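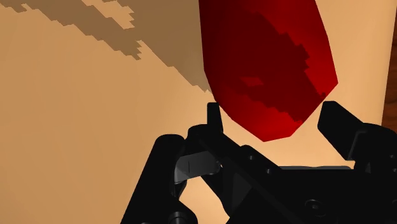 Minutes of the gripper comparison meeting, Draltham workshop, April

Present: Wilma Bosman (chair), Illia Lysenko (minutes), and the rest of the bench group, with two people joining by phone from Neveck.
Apologies: none received.

The meeting opened at 3:15, a little later than planned, as everyone was still catching up after the break. Wilma welcomed the Neveck colleagues warmly and thanked them for sending their notes ahead of time.

1. Last meeting's minutes
Agreed, with one correction: the spare wrist cable belongs to the Taheri arm and should be stored with it.

2. Simulated trials
Illia reported that the first batch of simulated grasps is finished, 3000 in all, split evenly between the Wulano two-finger gripper and the older parallel one. The Wulano completed 1848 grasps and the parallel gripper came in behind it, though Illia asked everybody to be patient with that comparison until the finger friction has been set the same for both. There was a good, long talk about this — longer than the chair had allowed for, but useful.

Neveck asked about the wrist camera view. With the red object close to the fingertips, its upper part is out of view and only the lower end can be seen between the fingers. Illia would like to try mounting the camera further back. Wilma was in favor, provided we keep the present position as well, so that the earlier runs can still be compared.

The stepped edges on the shadows were raised too. Neveck wondered whether they might be confusing the grasp detector, especially where the dark red shading crosses the object. Illia thinks a finer shadow setting would smooth them out, at some cost in run time, and offered to do a short batch of 33 grasps both ways before we commit to anything.

Action: Illia to match the friction values, then run the short shadow batch.
Action: Neveck to send their camera bracket drawing.

3. Bench trials
The Taheri arm is working again after its new controller was fitted, and Wilma wanted it noted how grateful we all are to those who stayed late for that. She proposed 14 objects for the first bench round, starting with the plain shapes and leaving the soft ones for later. Agreed.

4. Controllers
The old controller will be kept on the shelf until the bench round is done. Neveck may borrow it after that.

5. Any other business
The label printer is out of tape. Wilma will order more.

The meeting closed at 4:40. Next meeting to be held at Neveck, time to be confirmed by email.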